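The button tin of the Ferkstead tram women 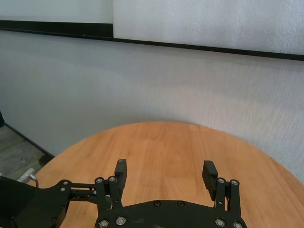 Last changed: December, in the evening (one spelling corrected, and the part on the ticket punch made longer)

I wrote before that the small museum in Ferkstead is preparing a room on the old tram line. Several readers asked me how it is going, so I went there again on Friday after work, and I stayed until they closed the door behind me.

The room is on the first floor, where the stuffed birds used to be. The birds are now in the cellar, and I must say I do not miss them. The walls have been painted a dark green, the same green as the trams had, or so near to it as the paint shop could manage. One former driver says it is too blue. Another says it is exactly right. They have both signed the visitors' book with their opinion.

Most of the things in the room were given by families in the town. There are now more than 400 objects on the list, but only 34 of them will be shown at the opening, as the room is small and has a fireplace which may not be covered. I was allowed to see the list. It is a very mixed one: lamps, timetables, a conductor's whistle, two seats with the horsehair coming out, a wedding photograph taken on the rear platform, and a tin full of uniform buttons.

It is the tin that I want to write about. It belonged to a woman who worked in the uniform store at the Brandov depot, and her granddaughter brought it in a shopping bag. It holds 200 buttons, all with the letter J, for Jerkisach, which was the company that ran the line before the town bought it. When the town took over, every conductor had to hand in the coat and get it back with new buttons. The old ones should have been melted. This lady kept hers in the kitchen, and for many years the children in the family used them as money when they played shop.

Raíssa Godoy is responsible for the room, and she had the patience to explain me how the buttons helped with a question that was open for a long time. It was always said that women only worked on the trams for a short time and then were sent home. But in the tin there is also a folded paper with names and sizes of coats, and a good part of the names are women, many years later than the books say. She compared it with the wage lists and found most of them again, written only with the first letter of the first name. So a person reading the wage lists would take them all for men. I found this very interesting and I thought about it the whole way home.

Now to the ticket punch, about which I made a mistake in my last post. I wrote that the punch made a round hole. It made a hole in the form of a small star on the Eshun branch, and a round hole only on the main line. A reader whose father was an inspector on the Eshun branch wrote me a friendly but firm letter about it. The different shape was made so that an inspector could see at once where the passenger had got on. I thank him for the correction. He also sent a ticket with the star, and I have passed it on to the museum with his permission.

What the museum still needs:

A cap in any size, with or without the badge. They have three badges and no cap.
Photographs from inside the depot, above all of the workshop and the canteen.
Anything from the last day of the line. Many people took home a strap or a sign that day, and the museum will not ask how you came to it.
Somebody who remembers the song which was sung at the summer outing. They have the second verse but not the first.

You can bring things to the front desk in the afternoon, or write to me in the comments and I will pass on the message. Loans are also possible. The museum gives you a paper with a signature, and you can have your object back when you want it.

The entrance will be free in the first month. They have ordered 200 printed guides, with a map of the line on the back which you can fold out. I have read the text for them before it went to the printer, and any mistakes in the chapter on the Brandov depot are therefore also mine.

Next time I will write about the bridge at Eshun, and why the trams had to cross it so slowly.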